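How Place Value Works
A guide for readers in grades 2 to 4

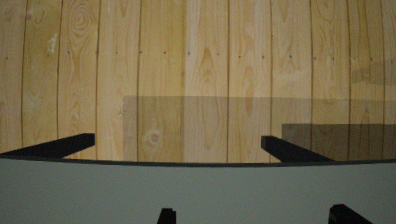 Wooden floor planks side by side, with a smooth grey-green surface in front.

A digit is a single symbol used to write numbers. There are ten digits: 0, 1, 2, 3, 4, 5, 6, 7, 8 and 9. Every whole number, however large, is written with these ten symbols. The value of a digit depends on where it stands in the number. This rule is called place value.

The places

Places are counted from the right. The first place on the right is the ones place. The next place to the left is the tens place. The one after that is the hundreds place. Each place is worth ten times as much as the place to its right.

Ten ones make one ten.
Ten tens make one hundred.
Ten hundreds make one thousand.

Reading a two-digit number

Look at the number 53. The 5 stands in the tens place, so it means five tens, or 50. The 3 stands in the ones place, so it means three ones, or 3.

53 = 50 + 3

Writing a number as a sum like this is called writing it in expanded form.

Now swap the digits. The number 35 uses the same two symbols, but the 3 now means 30 and the 5 means 5. The number 35 is smaller than 53.

Reading a three-digit number

Look at the number 395. The 3 is in the hundreds place, the 9 is in the tens place and the 5 is in the ones place.

395 = 300 + 90 + 5

The 9 is a bigger digit than the 3. In this number, though, the 3 is worth more. It stands for 300, and the 9 stands for only 90.

What zero does

Suppose a number has seven hundreds, no tens and four ones. If the tens place were left out, the number would be written 74, and 74 has no hundreds at all. A zero is written in the tens place to hold it open. The number is 704.

A zero used this way is called a placeholder. Compare 704 with 714. The second number has one ten in the middle place, so it is ten more than the first.

Comparing two numbers

To find the larger of two whole numbers, first see how many digits each one has. The number with more digits is larger, as long as neither number starts with a zero. If both have the same number of digits, start at the left and compare one place at a time.

Compare 395 and 714. Both have three digits. In the hundreds place, 7 is greater than 3, so 714 is the larger number. There is no need to look at the other places.

Compare 395 and 359. The hundreds digits are the same. Move to the tens place. 9 is greater than 5, so 395 is larger.

Trading ten for one

Only one digit fits in each place. The largest digit is 9. When a place reaches ten, those ten are traded for one in the next place to the left.

Add 5 to 395. The ones place has 5 already, and 5 + 5 makes ten ones. Trade them for one ten and write 0 in the ones place. The tens place had 9 and now has ten tens. Trade those for one hundred and write 0 in the tens place. The hundreds place had 3 and now has 4.

395 + 5 = 400

Some schools call this regrouping. Others call it carrying. Both words mean the same trade.

Try it on paper

Draw three columns and label them hundreds, tens and ones. Write 714 with one digit in each column. Under it, write what each digit is worth. Then do the same for 53. The hundreds column stays empty.

Use the digits 7, 1 and 4 once each to write the smallest three-digit number you can. Put the smallest digit in the hundreds place first. Check your answer by writing it in expanded form:

100 + 40 + 7 = 147

Words to know

Digit: one of the ten symbols used to write numbers.
Place: the position of a digit in a number.
Expanded form: a number written as the sum of the values of its digits.
Placeholder: a zero that keeps a place open.
Regrouping: trading ten of one place for one of the next.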